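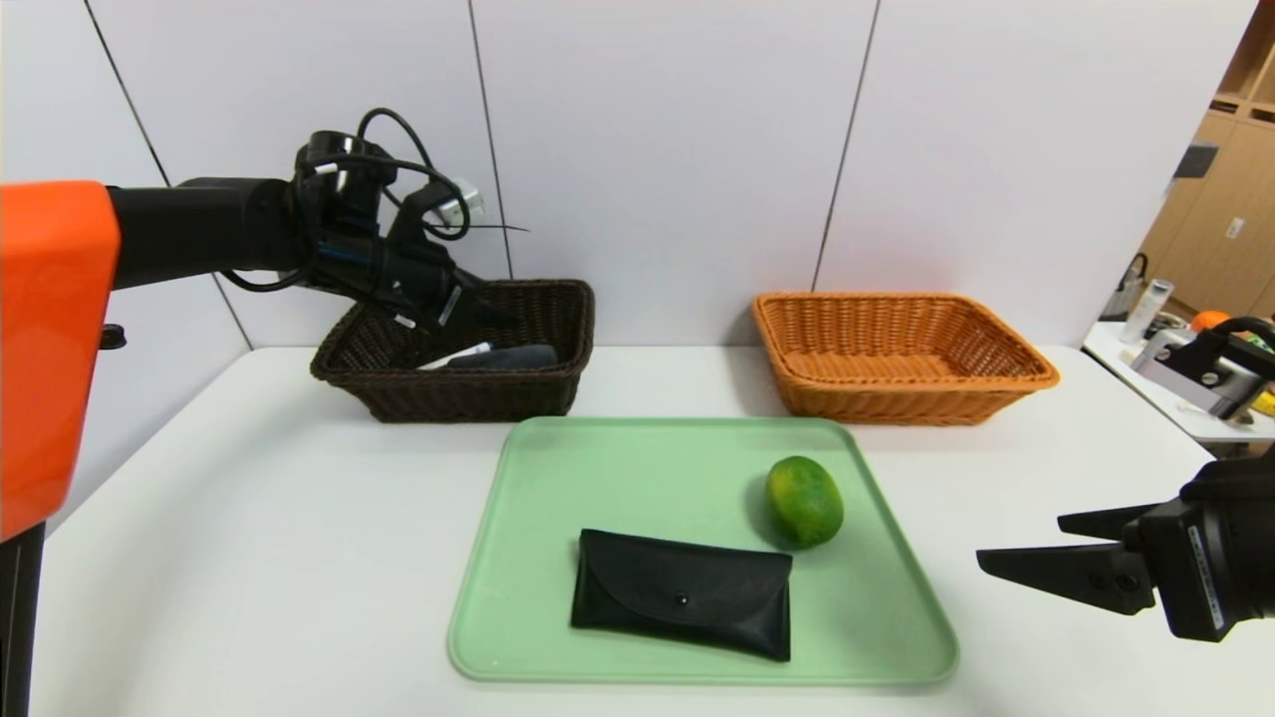 Two-Arm Table Build: Frequently Asked Questions

Last updated 18th May

What is the project?
Segura is a pair of robot arms set up at one table in the Rornine shared workshop. It picks small things up and puts them in baskets or on a tray. We started in February and work on it most evenings.

Do I need two arms?
No. One arm can do most single pick-and-place jobs. The second helps when the baskets are far apart, and it lets you try handing things over. If money is tight, build one and leave room on the table for the other.

What did it cost?
We don't publish a total, as several parts came out of older builds. The last thing we bought was a set of 20 replacement screws and a spool of cable sleeve.

What objects should I start with?
Something soft that keeps its shape fairly well. Fruit is a good second step. Limes roll, so put them on a tray with a raised rim. Flat pouches are harder than they look because the fingers have to get under an edge.

Why wicker baskets?
They are light and cheap, and they give a little when a finger bumps them. Use two clearly different colors. Ours are dark brown and orange, and that saves arguments when you write down which one a thing should go in.

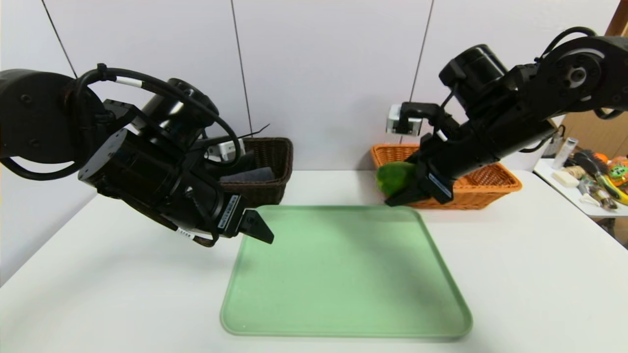 How high should the arm lift before it moves across? High enough that whatever it is holding clears the basket rim with room to spare. Measure from the bottom of the object, as soft things hang lower than you expect. We travel at 175 mm above the table and come down slowly for the last part.

How do you keep the cables out of the way?
Leave a loop over each wrist and zip-tie the bundle farther back. Move every joint through its full range by hand, power off, before you tighten anything.

Can it handle cloth?
Sometimes. Terry cloth is easier than smooth fabric because the loops give the fingers something to hold. Pinch it, lift a little, stop, then lift the rest.

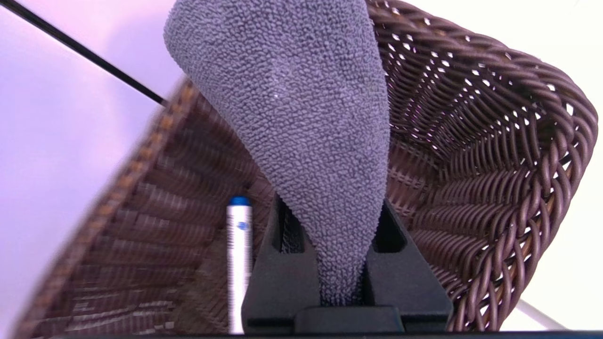
Areti Konstantinidis writes that a slower close made more difference on towels than a harder grip, and that she would change only one setting at a time. We have added her note to the settings file.

Where are the files?
On the shelf computer at Rornine, in the folder named Segura. Copy version 3. Version 2 has the wrong wrist offset.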